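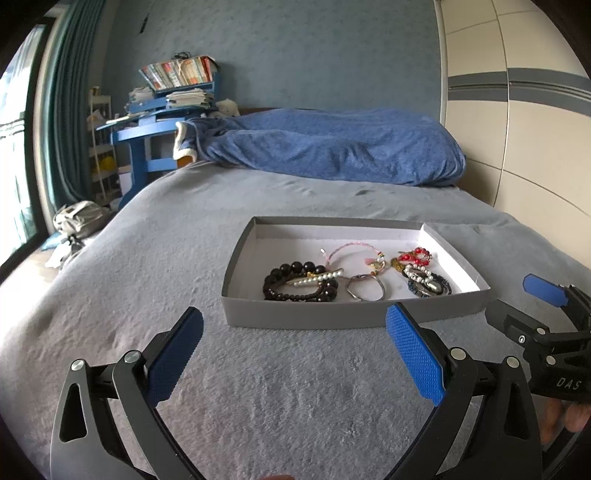
Two hand-held grippers at a box of bracelets and other jewelry sorted into three loose groups.

Strand snag

Strand snag is a fault in robot grasping in which a flexible looped object, such as a bracelet or a cord, catches on a finger, a pivot pin or a neighboring object and is carried along after the gripper opens. It is one of the most interesting small failures in household robotics, and one of the hardest to catch in software -- the fingers report a clean release while the strand is still hanging from them.

Origin of the term

The name comes from a fault report by Frida Kárason, written at the Stockdale workshop after a sorting trial in October. A trained arm had been set to move 200 bracelets from one tray to another. It dragged a neighboring piece along on 4 of the first 10 lifts, and one elastic string broke and sent beads into the arm's base joint. Replacing the joint cover took two days. Kárason's report is still a delight to read, with a hand-drawn sketch of every tangle.

Causes

Beaded strands lie across one another, so a grip on one often takes in part of the next. Elastic cord stores energy as it stretches and can throw a piece out of the box when it lets go. Tassels and charms slide into the openings of a finger linkage. Soft, textured pads hold small beads wonderfully well, but they can also keep hold of a thin cord after opening.

Poul Laxdal and Ramil Manalo divide the fault into two kinds. In a pad snag, the strand clings to the gripping face. In a linkage snag, it loops over a pin or an arm. The second is the more serious, as closing the fingers again can cut the cord or jam the joint.

Detection

Finger position alone does not reveal a snag. The Firnero controller compares the load on the wrist before and after release, which works beautifully for metal bangles and poorly for light cord. Volkan Ağca added a short pause and a second camera check above the tray. In a run of 660 lifts, the check missed 2 snags, both of them linkage snags.

Prevention and safety

Usual measures include spacing pieces apart, lifting slowly and covering exposed pins. A snagged strand should be removed only with the drive power off. Eye protection is advised near stretched elastic.

See also: Double pick; False release; Pinch point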